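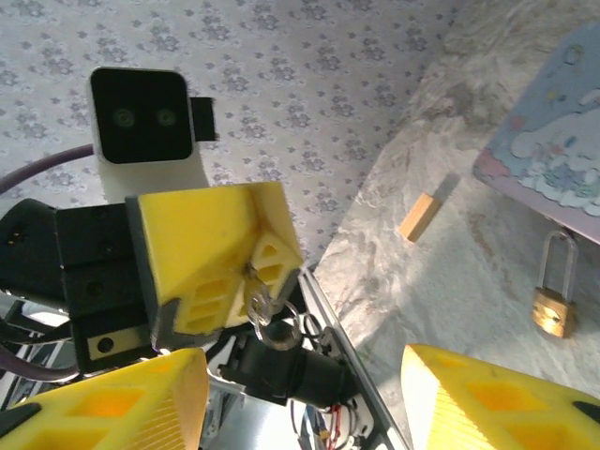 Wrist view, keys in the yellow gripper, block on the marble, padlock to its right.

March, notebook, keys task

Started at ten past nine, later than I wanted, as I spent the first bit of the morning hunting for the good leader handle and then found it in my own coat pocket. Anyway! Today was meant to be the day we got the key ring set up to a decent size, and we're nearly there. We had 80 keepers on disk when I came in and the total stands at 162 now, so I'm pretty chuffed with that, even if my thumbs aren't.

Keys are horrible things to collect on. The block you can more or less drop the fingers on with your eyes shut, but the ring swings, the keys fan out differently every time you put it down, and the shiny bits blow out in the wrist picture whenever they get near the bright patch on the marble. I tried starting the ring further from the highlight for a while and it does make for nicer pictures, but Nobuhle says (quite rightly) that if we only ever show it the easy side of the table it will only ever work on the easy side of the table. So I've gone back to scattering the starts properly. Bright patch included, sorry future me.

Things I changed today, so that it's written down somewhere other than my head:

Lift is slower. I was snatching the keys up and then waiting ages for them to stop swinging, and those waits were all going into the recordings as long stretches of nothing. Slow lift, tiny pause, carry on.

I grip on the loop and not on the keys. Gripping a key works but the ring hangs at a daft angle and then the release is anybody's guess. Near the tip of the fingers is fine, you don't need to swallow the whole thing.

Block, padlock and the cloud card stay out as clutter, but they get shuffled between takes. I'd got lazy with this yesterday and when I flicked through the folder the padlock was sat in practically the same spot for a whole run. The Zovel model would have learnt "keys are left of the padlock" and we'd have been scratching our heads for a week.

Threw away 93 takes across yesterday and today, which sounds awful written down. Most were me, not the kit: bumped the table, started before the recorder had, let go too early. A fair few were drops that I then picked up again, and I'm in two minds about those. Nobuhle reckons a drop followed by a clean recovery is worth more than a perfect pick, and I've come round to it a bit, so from tomorrow those get their own folder ("recover") and don't go in the bin. I've not fished the old ones back out. Might do if I get a quiet afternoon.

The stereo and wrist streams disagreed on timing by 2 ticks again after lunch. Restarted the recorder and they lined up, did another batch, all fine. I don't trust it. If you're collecting, please look at the little clock readout before each batch and not just first thing! Anything out of step goes in "check" with a note, don't try to fix it by hand, I did that once with the Venter set and made a right mess.

Oh, and cable routing. The purply-grey one by the stereo camera has a curve in it that I like, with enough slack for the big reaches, so please leave it as is. The thin wires lower down by the motor I'm less happy with. I keep seeing them in the wrist view between the fingers and I'd like them tidied, but if we tidy them halfway through the set then the pictures change halfway through the set. So: finish keys, then tidy, then start padlock. Nobuhle, shout if you disagree.

Labels. I've been typing "pick up the keys" for everything and it's dull and probably bad for us. Sturnent wants a mix of wordings anyway, so I had a go at varying it: "grab the key ring", "get the keys off the table", "lift the keys". Feel free to add your own, just keep them to things a person would say out loud. Cloluvov naming stays the same as before, task then session then take, no spaces please.

Stopped at twenty to five with sore hands. To do next:
back up today's session before touching anything
make the recover folder
ask about a softer lamp
more starts near the far edge, I've hardly got any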